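Home | Manuals | Glove Kit | Setup | Station Rules | Troubleshooting | Back to top

SECTION 2: STATION RULES AND GOOD PRACTICE FOR HAND CAPTURE

Applies to every station running the Esov hand kit with the Skindiveo recorder. Read before first shift. Operators who did the May refresher still need to read 2.3, it changed.

Questions on wear and fit to Noelia Miranda. Questions on the recorder, disk space, lost takes: Ulises Cusi.

2.1 Before you put the kit on

1. Table cleared of last task's props. Props for the new task out, nothing extra added unless the task card says "cluttered."

2. Cloth flat. No folds under the work area. Tape the underside if it slides, never the top.

3. Recorder on, screen lit, facing you or facing sideways. Not face down. If you can't glance at it mid-take it's in the wrong spot.

4. Battery at 70 or better. Below that, swap. Don't start a long list on a low battery and hope.

5. Overhead camera locked. Do not touch the mount after calibration. If you bump it, say so and recalibrate. No one gets in trouble for a bump, people get in trouble for hiding one.

NOTE: Free space on the recorder should read 90 GB or more at start of shift. Less than that, call Ulises before recording, do not delete anything yourself.

2.2 Putting the kit on

1. Left hand first. Strap snug over the back of the hand, marker cube on top, finger modules seated.

2. Right hand same way. Get someone to help with the second strap if you are alone at the station and it won't close. Don't use your teeth (yes, it happens).

3. Make a fist, open, spread. Modules should follow the fingers. If one lags or spins, take it off and reseat.

4. Check both cubes. Faces clean, no fingerprints, no lint, no tape over the pattern. A small tilt on the cube is OK. A wobble is not.

5. Wrist cables run back toward you and off the table. Never forward across the props.

CAUTION: Numbness, pinching, red marks that stay. Stop, take it off. A take can be redone.

2.3 Cables and reach

This is the part that changed. The old rule said cables anywhere "out of the way," which everbody read differently.

1. Recorder goes near a front corner of the table. Spare cord bundled beside it.

2. Leave slack for a full reach to the back edge of the table. Test it with both arms before the first take.

3. Loops on the cloth are allowed on the recorder side only. Keep them out from between the hands and the props.

4. Cord hanging over the table edge must not touch the floor where feet or chair wheels go. Tie it up.

5. Desk next to the station is not part of the station. Phones, boxes, paper can sit there. Not on the cloth.

2.4 Handling props

Work at normal speed. Both hands where the task needs both. No showing off for the camera and no freezing between moves.

Soft and thin props are the hard ones. Flowers especially. Stems get held low, grip closed but not crushing, and the blooms stay clear of the finger modules so petals don't snag. Free hand goes to the vase if the task calls for it. Tall vase can block a cube from one side, so bring your hand in front or above where possible, then carry on. 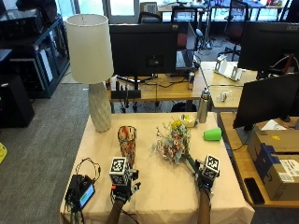

2.5 During a take

1. Say the task name out loud, then start. Wait 2 seconds with hands still. Go.

2. Dropped prop: keep going if you can reach it safely. Pick it up like you normally would. Mark the take "drop," don't throw it out.

3. Cube covered for a moment is fine. Covered for most of the task, redo.

4. No one else's hands over the table. Helpers stand back until you call stop.

5. Don't fix the kit on a live take. Stop, fix, restart.

CAUTION: Glass and ceramic props. If one chips or cracks the station is closed until the cloth is changed and checked. Sensor straps hide small splinters, look there too.

2.6 People and privacy

- Phone screens off or face down if near the table. Same for labels with a name or address on them. Turn the label away or cover it before recording.
- Anyone passing behind the station should know it's live. Put the sign up.
- Operators can ask for any take of theirs to be pulled. No reason needed. Form is on the Stevens drive, under Requests.
- No audio kept except the task name.

2.7 End of shift

1. Stop recording, wait for the save light, then unplug. In that order!

2. Right hand off first, then left. Wipe straps and modules with the dry cloth. No spray on the marker cubes, the print lifts.

3. Coil cables loose. Tight coils kill the connectors and Plustel takes forever to send new ones.

4. Log drops, bumps, swaps, anything odd. Short is fine. "Right cube wobbled, reseated" is a good entry. "Fine" is not an entry.

5. Kit back in the case, recorder on charge, sign down.

Next: Section 3, Calibration checks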